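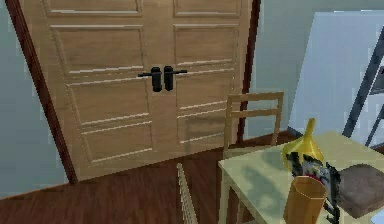 *Double doors in light oak, with black lever handles.*

**Touring exhibition: access, loans and statements**

The exhibition on enforced disappearance opens at the Bargate on 06/03/2019 and stays for 40 days. It was assembled by Şükran Akgül and Ozan Dursun from family archives, court papers and recorded interviews. Admission is free. Donations taken at the desk go to the legal costs fund and are receipted separately from membership fees.

The display covers 12 cases. Each has a panel giving the date and place of the last confirmed sighting, the authority to which the family first complained, and the present state of the file. Where a file has been closed, the panel quotes the closing decision in the original language with an English translation underneath. Kaan Uysal prepared the translations. Two were revised in January after the families asked for the word "missing" to be replaced by "taken", as in their own complaints. Members holding the earlier printed guide should discard it.

Several cases turn on the question of time limits. A prosecutor may treat a disappearance as an ordinary killing and apply the limitation period from the day the person was last seen. The families' lawyers argue that the offence continues for as long as the fate of the person is concealed, so that the period has not begun to run. Recep Gündoğdu has written a four-page note on the two readings, with references to the decisions in each file. Copies are at the desk and can be posted to members on request.

**Recorded statements**

The listening room holds 55 recordings, the shortest under two minutes. They play in the speaker's own language and a transcript is provided in a ring binder beside each set of headphones. Visitors may not copy the recordings or photograph the transcripts. Four speakers have asked to be identified by initials only, and staff have been told not to answer questions about them.

Consent was taken in writing for this tour alone. Any later use – in schools, online or in a broadcast – needs a fresh form signed by the speaker or by the next of kin. Requests go to Kamlesh Dubey, who keeps the register. Please allow two weeks for a reply, longer if the speaker has to be reached through a relative.

**Letters**

The Kılıçarslan family is asking for the search of the second site to be reopened. The first search was halted after three days and the written reasons were not given to them. A model letter is available at the exhibition in English and Turkish. Writers should keep the file reference in the first line, state their own country of residence and avoid naming any serving officer. We hope to deliver 1000 letters together, so please return signed copies to the desk and do not post them singly.

**Loans**

After the Bargate the panels go to Skosier and then to Brinunau. Groups wishing to borrow them later in the year should send a floor plan, the ceiling height and details of insurance cover. The panels travel in six crates and need dry storage. The borrower pays for carriage one way. The recordings are lent only where a separate room can be supervised at all times, and we will ask for the name of the person in charge.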